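Sorting leftover stakes and bars by color or by length?

tinbarn_17
I have a Gremov bin full of short colored bars from the Tresier kit, 200 of them in 2 colors. Do you sort by color or length? I keep digging for the long ones.

Calloway
Length. Color you can see from across the room.

dotby_fan
Disagree. My kids look for color first. Sort by length and they dump the lot.

Calloway
Then they need smaller bins — one per length.

tinbarn_17
Don't have shelf space for that many bins.

marlow800
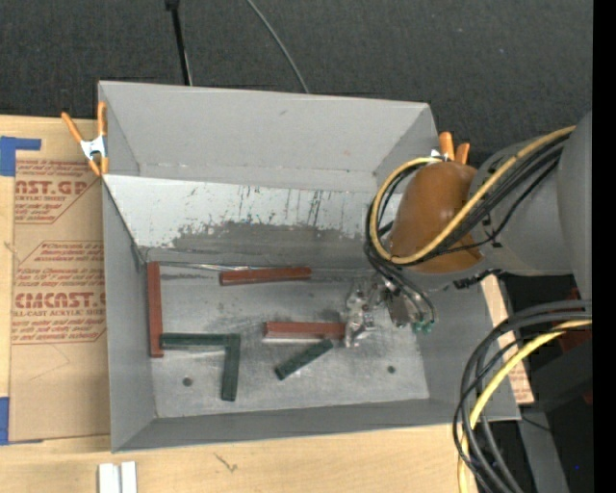
I gave up on sorting and just keep fewer in the bin at once. With a handful spread out on the bottom you can tell the long reddish-brown one by the left wall from the short green one without moving anything. The rest stay bagged in the closet. Gray is a decent background for both colors too.

dotby_fan
Green gets lost on gray for me — I'd line it with white paper.

tinbarn_17
Will try the bags first.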